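Bremilik Opens Online Shop for Secondhand Household Goods

Bremilik's new store lists 3,943 items from its three sorting centers
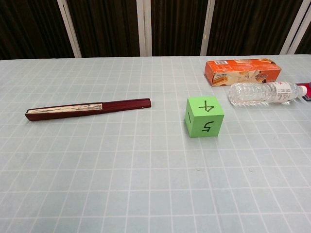
A folding fan on a checked tablecloth.

FOLLMONT - Bremilik, the secondhand retailer, has opened an online shop for small household goods. Until now the company has sold only through its stores in Follmont, Jistura and Amissah. The online shop opened Monday at 9 a.m. with 3,943 items listed.

The range covers tableware, table linens, desk items, picture frames, sewing supplies and personal accessories. Furniture and large appliances will continue to be sold in the stores only. Clothing is not included at this stage, apart from scarves, gloves and belts.

Each item is checked at one of the company's sorting centers before it is listed. Staff note any chips, stains, missing parts or repairs, and these are stated in the listing. Items that are unsafe or too worn to use are sent for recycling. Electrical goods are tested before sale and come with a 49-day return period, the same as in the stores.

Most items are one of a kind. When something is sold, the listing is removed, and the company does not keep waiting lists. New stock will be added every weekday morning.

Orders can be shipped or picked up free of charge at any of the three stores. Shipping is a flat $6 per order within the region. Fragile goods are packed in reused paper and boxes where these are in good condition, and customers can bring packing material back to any store.

Bremilik takes donated goods as well as goods on consignment. People who bring in items on consignment can now choose whether they are offered in a store, online or both. The seller's share of the price is 49 percent in each case. Payment is made at the end of the month after the sale.

The Jistura sorting center has been enlarged to handle the extra work and now has 226 shelving units. The loading door has moved to the north side of the building - drivers delivering donations should follow the new signs from the main road. Drop-off hours have not changed.

Store gift cards can be used online from October. Cards bought before then remain valid.

Questions about orders, donations or consignment can be directed to the customer desk at any Bremilik store during opening hours. Press inquiries are handled by the Follmont office.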